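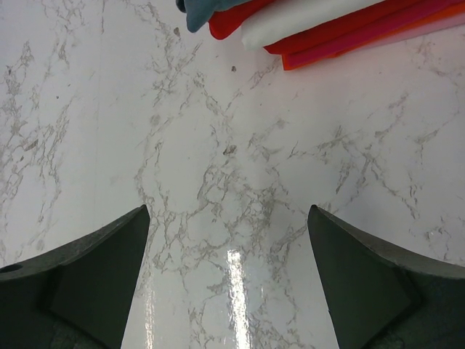

The hand that learns by missing

By Gwenllian Foulkes

Ask a robot to pick up a steel bolt and it will do so all day. Ask it to pick the top cloth off a folded pile, and only the top cloth, and you have given it one of the most stubborn little jobs in the whole field. It may grab two. It may grab none and close its fingers on air with great confidence. It may pinch the right cloth in the wrong place, so that what was a neat square goes up as a rag.

I spent two days in June with the people at Boltero who are trying to fix this, and I came away wanting to tell everyone I met about folded edges. My family have been very patient.

The project is called Gethin. It lives in a long room over a tile merchant's, with a kettle at one end and a table at the other, and its aim is to teach a two-fingered hand to take folded cloths off a pile one at a time, put them somewhere else, and leave the rest of the pile as it was. The hand sees through a small camera at its own wrist. There's no second camera on the ceiling, no depth sensor, no pressure pads in the fingertips. Whatever the robot knows about the pile, it knows from a view with its own two dark fingers poking up into it from below.

"People think we've made life hard for ourselves on purpose," says Rosário Torres, who runs the project. "A bit, yes. But look at what you get for it. The camera goes where the hand goes. If you bump the table, if you move the pile, it doesn't matter, there's nothing to line up again. And the fingers are always in the picture. The robot never has to wonder where its hand is."

That last point took me a while to appreciate. In an ordinary set-up, a fixed camera looks down at the table and the software has to work out where the arm is in relation to what the camera sees. Get that sum slightly wrong and the fingers arrive slightly to one side of the thing they were sent for. With cloth, slightly to one side is a different cloth. At the wrist, the fingertips sit in the same place in the view from start to finish, and the job becomes one of steering: bring the edge you want into the gap.

But which edge? A folded cloth has two kinds. There's the fold itself, fat and rounded, where the fabric turns back on itself. And there are the open sides, where the layers lie loose on top of one another like the pages of a book. Pinch the fold and the whole cloth comes up together, still folded. Pinch an open side and you may catch only the upper layer, and up it comes, and your tidy square unrolls.

People find the fold without thinking. I tried it with my eyes shut and got it right every time, mostly by feel. The Gethin hand has no feel to speak of, so it has to learn what a fold looks like, and this is where the method gets lovely.

The usual way to teach a robot something like this is to show it. A person guides the arm through the task again and again, the software records what the camera saw and what the arm did, and a network learns to copy. Gethin began that way too. Emlyn Lougher, the youngest of the team, did most of the guiding, and he is now so quick at it that watching him is like watching someone deal cards. By the end of the spring they had 1318 recorded picks, nearly all of them good ones.

The copying worked, up to a point. When the approach was clean, the robot did what Emlyn would have done. When it drifted a finger's width off course it was lost, for the simple reason that Emlyn hardly ever drifted. His recordings were full of good picks and had next to nothing to say about getting out of trouble. This is a well-known weakness of learning by copying, and the well-known cure is to go back and record lots of rescues. Emlyn was not keen.

Mirela Prado had another idea. She had joined from a firm that sorts fruit, and she'd noticed that the team was throwing away every failed attempt the robot made. Each of those failures, she pointed out, ended with a perfectly good close-up of the fingers in the wrong place. Why not use them?

So now the robot practises by itself. It goes for an edge, closes, lifts a little, and stops. Then it looks. If one whole cloth has come up and the pile is still lying as it was, the attempt is marked as a good one. If not, it lowers the cloth, opens, backs off along the path it came in by, and every view it had on the way in is marked as leading to a miss. A second network, which the team call Drima, learns from all of this to do just one thing: look at a view from the wrist and guess whether closing in from there will end well.

Drima never moves the arm. It sits behind the copying network like a driving instructor with a foot near the brake. The copier suggests a handful of small moves, Drima scores each of them, and the arm takes the best. When none of them scores well, the hand pulls back and comes in again from a different angle.

You can see the change from across the room. The old version went in like someone posting a letter. The new one hovers. It swings a little to the left, seems to think better of it, swings back, and goes in under the rounded side of the fold as softly as you like. I know perfectly well that it isn't thinking better of anything -- it's picking the biggest number from a short list -- but I did catch myself holding my breath for it.

And the results? After 2000 practice picks, most of them done overnight with the lights left on, the team ran a test on piles the robot hadn't met before, with colours and thicknesses mixed. The copier alone took a single cloth cleanly a little more than half the time. With Drima behind it, failures became rare enough that Ieuan Foulkes, who keeps the records (and who is my cousin, I should say, and the reason I heard of any of this), could go through them one by one over a sandwich. There were 19.

He showed me the list. Several of the misses were on very thin cloths, where the fold presses so flat that even I had trouble telling it from an open side on his screen. A few came from piles in which two neighbours were close in colour. Ieuan's favourites are the ones that had nothing to do with cloth at all. The worktop is shiny and white with grey veins running all over it like cracks in old china, and early on the robot had a weakness for it. It would come down beside the pile, see a nice long vein, decide it was an edge, and try to pick up the table.

"Rosário wanted to cover it with brown paper," he says. "I said leave it. Somebody's kitchen is going to look like that."

She left it, and it has turned into one of the best things about the project. Glare slides about on a polished top as the hand moves. Crumbs turn up. Veins look like seams and seams look like veins. All of it went into Drima's practice, and the attempts on the tabletop faded away without anyone writing a rule to forbid them. The robot had simply missed often enough to learn that those lines never come up with you.

I asked Mirela whether the same trick would carry over to other things. She thinks so, with a warning. Cloth is forgiving. You can drop it, lower it, squash it and try again, and the pile is barely worse for it. Practising by missing is a fine plan when a miss costs nothing. She wouldn't try it with eggs, and she wouldn't have tried it with peaches at her last job either.

There are other limits. The hand is slow: a careful person could put away the whole pile while it was still making up its mind about the second cloth. It can take folded things off a stack, but it can't fold them. If a pile has slumped so that the folds all face away, it goes round and round looking for a way in and has to be stopped by hand. And the team have only tested on their own table. A second set-up is being put together at Fedum, a small laundry firm along the coast that has lent a corner of its packing room, and there the piles will be bigger and will arrive in whatever state the morning leaves them.

What Rosário most wants to know is how much of the practice will need repeating. If Drima has learned about folds, it should settle in at Fedum within a night or so. If what it has learned is mostly about this one table and this light, they'll be starting again with a great many misses ahead of them. She's openly excited by either answer, and she had already drawn up the test for telling them apart before I arrived.

On my second afternoon she let me build a pile and try to beat the robot. I turned one cloth so its fold pointed at the wall, tucked another half under its neighbour, and laid a thin one on top to hide the lot. The hand came down, hovered, backed off, came round the far side and took the thin one clean. It got the next one as well. The third it dropped, and Emlyn leaned over to check that the miss had been saved.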